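Do Shared Laundries Save Water? Student Project Report, Residential Studies Unit 2

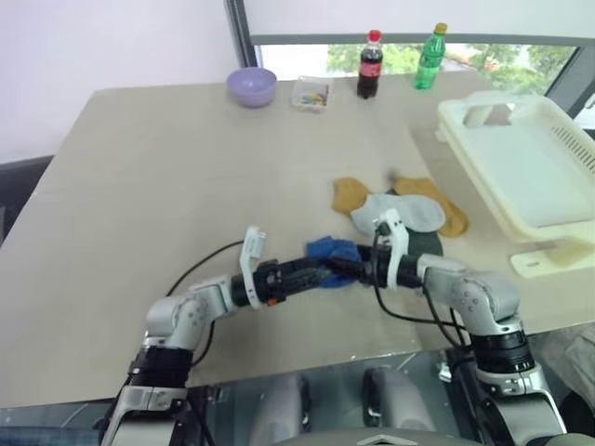 Ranel Fiore

Background

Started this in October because the laundry at Trurness (my residence) got a sign saying "full loads only" and I wanted to know if people took any notice. Topic is household water use in shared buildings, mostly washing machines. A bit on drying and folding at the end.

There isn't much written about residences. Most of what I found was on houses with one family and one machine, where whoever pays the bill also does the wash. In a residence the water is in the rent. My guess going in was that people would run small loads and not care.

What I did

Paper survey slipped under doors, 200 handed out, 161 came back. Better than I was told to expect. I also sat in the laundry on a Sunday from 9 am until mid-afternoon and noted how full the drums looked (under half, half, full). Asked before looking. Two people said no and I left those out.

Survey had 20 questions which was too many. The back page was often blank, so anything past question 12 should be read with care.

Results

73 people said they usually wash a full load. That's less than half of the returns. The rest said half or "whatever is dirty", which I should of worded better as it could mean anything.

Reasons for small loads, from the comments:
Needed one thing for work or sport
Keeping colours apart
Machine was free so grabbed it
Not enough clothes to fill it

The colours one came up a lot. Several people wanted to share a load with a neighbour but felt odd about asking. One wrote that they did it once and lost a sock and wouldn't again.

Sunday was different. Nearly every drum I looked at was full, probably because of the queue. So the day matters and I only did one — a weakness.

The sign: most people remembered it. Hardly anyone said it changed what they did. A few thought it was about not breaking the machines.

Drying and folding

Added late. The dryers cost extra so plenty of people use racks in their rooms, and then the complaint is space and smell, not water. Towels and tea towels get washed far more than they need to be. A towel that is hung out flat can go more than one use, but in a small room it ends up in a heap and gets washed agian.

Limits

One building, one season, one person doing the looking. No meter readings — I asked the office twice and got nothing in time. So I can't put litres on any of this and haven't tried.

If I did it again

Shorter survey. A weekday count as well as the weekend. Get the meter access sorted before anything else. Would also like to try a shared colours basket on one floor and see if anyone uses it.

Survey form is in Appendix A, tally sheet in Appendix B.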